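# About Stomden

Stomden is a residential training school for household and garment care. We prepare adults for employment in private homes, guest houses, assisted living residences and small hotels, and we provide short courses for families and caregivers who wish to improve their skills at home. The school is governed by a board of directors and operates from two buildings, Lindqvist House and the Caltier Annex.

## Our Purpose

The school was established on the principle that the care of clothing and living space is skilled work and should be taught as such. A resident whose clothes are properly folded and put away can find them without assistance. This view informs our curriculum, our hiring and the way our buildings are furnished.

## Instruction

Teaching takes place in furnished rooms of ordinary size. Lindqvist House contains 15 practice rooms, among them bedrooms, a linen room and a shared laundry. Students complete 168 hours of supervised practice before assessment, and at least half of those hours are spent on bedroom work: sorting, folding, hanging, bed making and the arrangement of drawers and closets.

Garment handling is introduced in the first week. Students begin with flat items such as pillowcases and towels and proceed to shirts, trousers and knitwear. Heavier pieces follow. Hooded garments receive a full session of their own, as the hood adds bulk at the neckline and must be laid flat before the sleeves are brought in. Students learn to lift such a garment by a single fold, let the weight settle, and place it face down on the bed or table.

Bedroom sessions are held in small rooms with light walls, and a dark red garment of heavier cloth hangs in deep folds when it is raised.
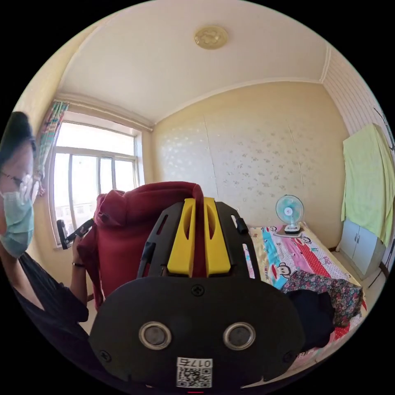

## Courses Offered

- **Certificate in Household Care.** The full program, offered twice yearly. The spring intake begins in February.
- **Garment and Linen Care.** An evening course for those already employed in the field.
- **Pristus Program.** Short instruction for family caregivers, with emphasis on wardrobes and drawers that can be managed by a person with limited reach.

Enrollment across all courses in the most recent school year was 409. Of these students, 274 completed the Certificate.

## Leadership

Kiều Đặng serves as Director of the school and is responsible for curriculum and assessment. She previously managed linen services for a group of guest houses. Tapio Sjöberg is Head of Residential Practice and oversees the practice rooms, their equipment and the assignment of instructors.

## Visiting and Inquiries

Prospective students and employers may visit Lindqvist House by appointment during the school term. Visitors are asked to report to the front office on arrival and to remain with a member of staff while sessions are in progress. Applications are accepted in writing, and each applicant is invited to an interview before a place is offered.

*Page approved by the Board of Directors, 8 March 2019.*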